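Leltum Möbelöl dunkel, Gebinde 530 ml

Artikel von Drinemell, Werkstatt für Oberflächen, Friesen

Kurzbeschreibung
Leltum dunkel ist ein pigmentiertes Öl für Tischplatten, Regalböden, Kommoden und andere Holzflächen im Innenbereich. Es zieht in das Holz ein, bildet keine Schicht und trocknet matt auf. Die Maserung bleibt sichtbar. Das Öl eignet sich für rohes Holz und zur Auffrischung von Flächen, die bereits mit Leltum behandelt wurden. Für lackierte oder versiegelte Platten ist es nicht vorgesehen, dort muss die alte Schicht vorher vollständig herunter.

Farbtöne
Lieferbar sind Räuchereiche, Schwarzbraun und Schwarz. Der Ton Schwarzbraun ersetzt den früheren Ton Mooreiche, die Rezeptur ist etwas wärmer. Wer eine ältere Fläche in Mooreiche nachbehandeln will, bestellt bitte vorab ein Muster. Auf Nadelholz fällt jeder Ton heller und unruhiger aus als auf Eiche oder Nussbaum. Ein Probeanstrich auf der Unterseite der Platte ist immer sinnvoll.

Verarbeitung
Das Holz wird bis Körnung 120 geschliffen und gründlich entstaubt. Feiner zu schleifen bringt bei dunklen Tönen keinen Vorteil, das Pigment findet dann schlecht Halt und die Fläche wird fleckig. Dose vor und während der Arbeit aufrühren. Das Öl mit einem kurzflorigen Pad dünn in Faserrichtung auftragen, 11 Minuten einziehen lassen und den Überstand mit einem fusselfreien Tuch abnehmen. Am nächsten Tag folgt der zweite Auftrag, noch dünner als der erste. Auf Kanten und Hirnholz genügt meist ein Auftrag.

Ölgetränkte Tücher können sich selbst entzünden. Nach der Arbeit in Wasser legen oder ausgebreitet im Freien trocknen lassen.
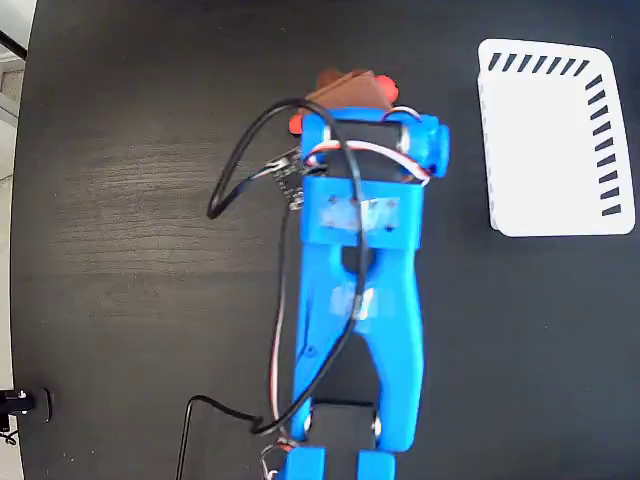
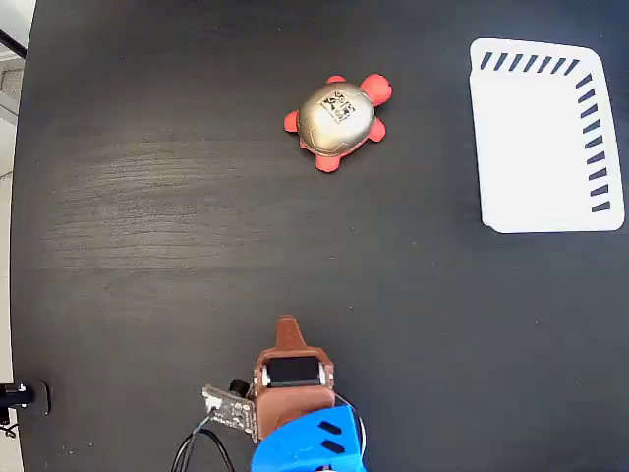

Für die laufende Pflege reicht ein leicht feuchtes Tuch ohne Reinigungsmittel. Scheuermilch und Mikrofaser tragen mit der Zeit Pigment ab, vor allem an den Kanten. Dunkle Oberflächen verlangen etwas mehr Aufmerksamkeit als helle. Auf der fast schwarzen Tischplatte mit der goldfarbenen Spielzeugschildkröte sieht man feinen Staub und kleine helle Krümel sofort, auf geölter Esche wären sie kaum aufgefallen. Wir empfehlen, zuerst trocken mit einer weichen Bürste abzukehren und danach feucht zu wischen. Auch der Lichteinfall spielt eine Rolle: Bei seitlichem Licht wirken Teile einer matten Platte glänzender als der Rest. Das ist noch kein Zeichen für überschüssiges Öl. Klebt die Fläche allerdings nach einer Woche noch, wurde zu viel Material stehen gelassen. In diesem Fall mit wenig frischem Öl anlösen und trocken nachreiben.

Wasserränder lassen sich auf geölten Flächen örtlich beheben. Die Stelle mit Schleifvlies in Faserrichtung abreiben, entstauben und ein paar Tropfen Öl einmassieren. Bei größeren Schäden behandelt man die ganze Platte nach, sonst bleibt der Übergang sichtbar.

Technische Angaben
Inhalt: 530 ml
Glanzgrad: matt
Aufträge: 2
Verdünnung: gebrauchsfertig, nicht verdünnen
Verarbeitungstemperatur: nicht unter 15 °C
Staubtrocken: über Nacht
Lagerung: kühl, frostfrei, Dose gut verschlossen

Zubehör
Auftragspad Imel, waschbar, mit Griff
Ersatzvlies für Pad Imel
Schleifvlies grau, Handbogen
Musterbrettchen Eiche, geölt, je Farbton

Fragen aus der Werkstatt
Kann ich Schwarzbraun und Schwarz mischen? Ja, die Töne einer Reihe sind untereinander mischbar. Bitte genug für die ganze Fläche ansetzen und das Verhältnis notieren.
Geht das Öl auch auf furnierten Platten? Auf echtem Holzfurnier ja, beim Schleifen ist wegen der geringen Stärke Vorsicht geboten. Auf Folie und Dekorplatten haftet es nicht.
Wann darf der Tisch wieder benutzt werden? Vorsichtig nach zwei Tagen, mit Gläsern und Töpfen erst nach einer Woche.

Beratung und Bestellung
Fragen zur Verarbeitung beantwortet Imre Katona, Bestellungen nimmt Raymonde Lemieux entgegen. Großgebinde sind auf Anfrage erhältlich. Der Ton Räuchereiche ist zurzeit vergriffen und ab Dezember wieder lieferbar.

Stand: 31. Oktober 2019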